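Moton Household Receipts, version 2

README and data card. Last changed January 21, 2023.

What you are getting

Moton is a set of grocery and small-shop receipts typed up from paper, with one row per item bought. It covers 106 households in two towns, Zenthorpe and Brivham, over 12 weeks. There are 653 receipts in the release. The first version was passed around with claims attached to it that it could never support, so this file spends more space on what is wrong with the data than on what is in it.

If you want to know what people in these towns spend on food, this set will not tell you. It will tell you what people who agreed to keep their receipts, and remembered to, spent at shops that print them.

Files

receipts.csv – one row per receipt, with shop type, town, week number and total
items.csv – one row per item, linked by receipt_id
households.csv – household size band and town, nothing else
codes.txt – the item categories and how we chose between them
changes.txt – what moved between version 1 and version 2

All files are plain text, comma separated, UTF-8. Prices are in dollars and include tax where the receipt did. Some shops print tax by item and some only at the bottom. The column tax_style says which. Please read it before you add anything up. Most of the wrong totals we have been sent came from skipping that column.

How it was collected

Households were given an envelope and asked to drop every food receipt into it. Envelopes were picked up at the end of each month. Anything that faded in the meantime was typed as far as it could be read, and the rest was left blank. We did not guess at prices. Version 1 did guess, using the shop's shelf price on the day of typing, and we took all of those values out.

Market stalls, farm stands and the smaller import grocers are badly underrepresented. Many of them write a total on a scrap of paper or give nothing at all. We have seen this gap described as a finding about how little people shop at such places. It is a finding about cash registers.
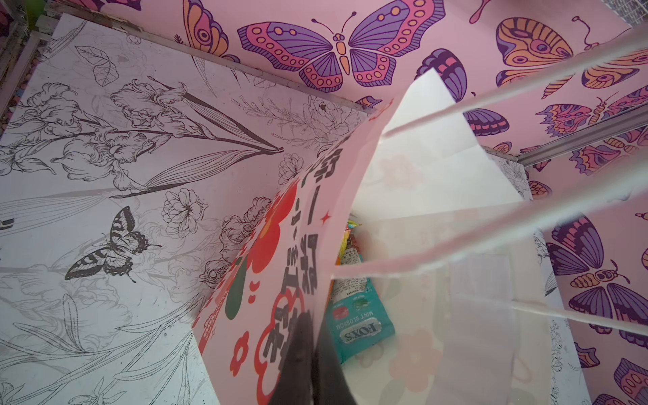 Snacks and sweets have their own trouble. A receipt line that says only GROCERY or MISC could be a bag of candy or a bag of rice, and we coded these as 99 (unknown). An earlier method, borrowed from the Makris coding scheme, sorted unknown lines by price and called anything under a certain amount a snack. We tried it on lines where we already knew the answer and were not impressed. It did well on candy and badly on nearly everything else that is cheap, such as onions.

Item categories

There are 12 categories plus the unknown code. Each item was coded by one person. A second person then coded a sample of 200 items without seeing the first set. They disagreed most over what counts as a prepared meal. We have left both answers in the file for that sample, under code_a and code_b. A single agreement score would look tidy and would hide the fact that nearly all the trouble sits in one place.

Known problems

Household size is what people wrote on the form. It was asked once, at the start. Babies were counted by some and left out by others.

Loyalty card discounts appear as negative lines. They are not tied to the item they belong to unless the receipt made that plain.

Returned items are kept in, with a minus sign. Do not drop negative rows to "clean" the data.

Weeks run Monday to Sunday. Late-night receipts use the printed time, and at least one shop in Brivham had its clock set wrong for part of the study. Those rows are marked clock_suspect. We did not fix them.

The two towns should not be compared head to head. Zenthorpe households were signed up at a library and Brivham households through a school newsletter. Any gap you find between them may be a gap between people who read one and people who read the other.

Uses we would argue with

Setting a food budget for anyone. Ranking shops by price. Saying anything at all about health – a receipt shows what was bought, and people buy food for guests, neighbors and pets.

Uses that seem fine: practicing on messy item names, testing category rules, teaching a class about missing data.

Privacy

Card digits, cashier names, store addresses and loyalty numbers were removed before typing. Exact dates were replaced by week numbers.

Corrections

Send the receipt_id and the column name. Corrections go into the next version, planned for April, and are listed in changes.txt whether or not we agreed with them.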